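Hviid Susgate sit-stand desk: a long review after seven months

I write knitting patterns for a living, so my desk gets yarn, a laptop, two notebooks, a swift, a ball winder and usually a plate of toast. For years I worked at a kitchen table and told myself my shoulders were fine. They weren't. Last fall I finally ordered the Susgate from Hviid, the wide version, and I have been meaning to write this up ever since because I love the thing and I have opinions!

First, the price. I paid $1625 with the bigger top, and shipping to Mavstead was included. The same desk with the oak veneer was $1875 and I went back and forth on that for weeks. I'm glad I went plain. The money I didn't spend went to a proper chair, and if you are choosing between a fancier top and a better chair, please buy the chair.

Delivery was two boxes, both heavy. The driver got them as far as the hallway and I slid them the rest of the way on a blanket. Assembly took me an evening with the supplied hex key and my own screwdriver. The instructions are drawings only, and step 7 shows the crossbar upside down (I wrote to them about it and they sent a corrected sheet the next morning, which was nice). Pre-drilled holes all lined up. If you have a second person around, borrow them for the part where you flip it over. I did it alone and would not do it alone again.

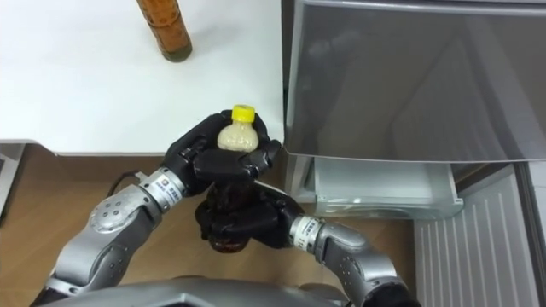

The motors are the best part. The keypad has four memory slots and I use three: sitting, standing, and a low one for when I'm winding yarn with the swift clamped to the edge. Going from sitting to standing takes long enough to stretch your wrists and that's it. The sound is a soft hum, low enough that I've raised it in the middle of a video class and nobody on the call said a word. There is an anti-collision setting and it works a little too well at the factory default – mine stopped every time it brushed the back of my chair. Turn it down a notch in the menu and it behaves.

Wobble is what everyone asks me, so: at sitting height, none. At my standing height (I'm on the short side) there's a slight side-to-side sway if I type hard, and I type hard. A taller friend tried it at her height and thought it moved more than she'd like. She also leans on things. With the feet leveled properly it got a lot better, so don't skip that, especially in an old house. My floor slopes toward the window and I needed three full turns on one foot.

I also tried the longer table from the same line at the shared studio in Ivbridge, where I teach a blocking class in May, and it made me a bit jealous.
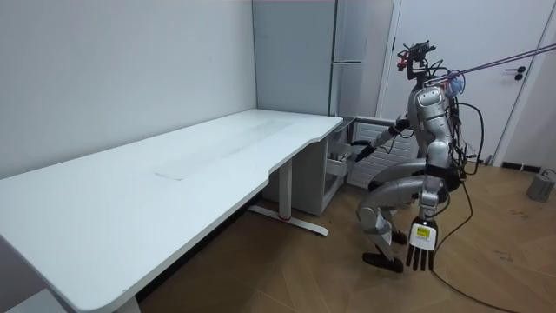

Blocking lace takes a huge amount of flat space and the more of it you have at one height, the happier you'll be. My own desk fits a shawl if I pin it on the diagonal and take the laptop away. White is a good color for this work too, as you can see every stray end and every split stitch against it. It does show wear, and a dark scuff like the one near the middle of that tabletop is the sort of thing you'll notice every single time you sit down. On mine, pencil comes off with a damp cloth and a pen mark needed a melamine sponge, used gently. Dark yarn fuzz wipes off in one go. The rounded corners are a small joy when you're walking past with your arms full, and I have caught my sweater on exactly none of them.

Things I'd change: the cable tray is sold separately and it should be in the box. The tray itself is good, just shallow, and my laptop brick sticks up out of it. The keypad only mounts on the right and I'm left-handed. And the power cord is short! Measure to your outlet before you decide which wall it goes on, because I had to buy an extension.

Things I wouldn't touch: the height range, the quiet, the way the edge feels under your forearms. I stand for maybe a third of the day now, mostly mornings, and I sit down when I'm charting. My shoulders have stopped complaining by four in the afternoon, though I'd give the chair some of the credit there.

Four and a half stars. I'd buy it again in the same size and the same color, and I'd order the tray with it this time.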